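The desktop in my spare room started shutting itself off in December, always in the middle of something, and I did what I always do with a failing machine. I ignored it, then I yelled at it, then I priced a new one. The new one was going to run me $867 before tax, and I stood there in the store doing the math on how many evenings I'd have to not go out for dinner.

So I drove home and got a screwdriver instead.

I should say that I'm no computer person. I write about houses and gardens, mostly, and the last thing I built from parts was a bookcase that leans. But I'd been hearing about the repair nights in Lilport, and I went to one on a Tuesday with my computer belted into the passenger seat like a kid. Best decision I made all winter!

The first thing I learned is that you lay the thing down. All those years I'd been poking at the back of a standing tower with a flashlight in my teeth, and it's so much easier with the case flat on its side and the panel off (a couple of screws, a shove, done). Then it's just a shallow box with a board in it. Memory goes in the long slots. The processor sits in the square socket with the little lever, and you lift that lever gently and don't touch what's underneath, ever. The big metal box is the power supply. And there's a coin battery, the same kind you'd find in a bathroom scale, which made me laugh out loud.

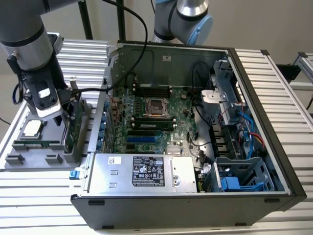 Birgit Ehlers thinks people give up on old desktops far too early, and she told me so twice before I'd even sat down. Half of them want a good dusting and more memory, she said, and the other half want a power supply - and you shouldn't ever open up the power supply itself, just swap the whole box.

Mine wanted the dusting and the box. I bought a used one through a parts shop over in Grurlow, along with one more stick of memory, and spent 14 dollars on a tray for holding bits and pieces, having already lost one screw in the carpet at home. The memory took more of a push than I liked. You press until both ends click, and it feels like you're about to break something expensive.

It's been running on my desk ever since, and I've already promised my sister in Nisetport I'll look at hers.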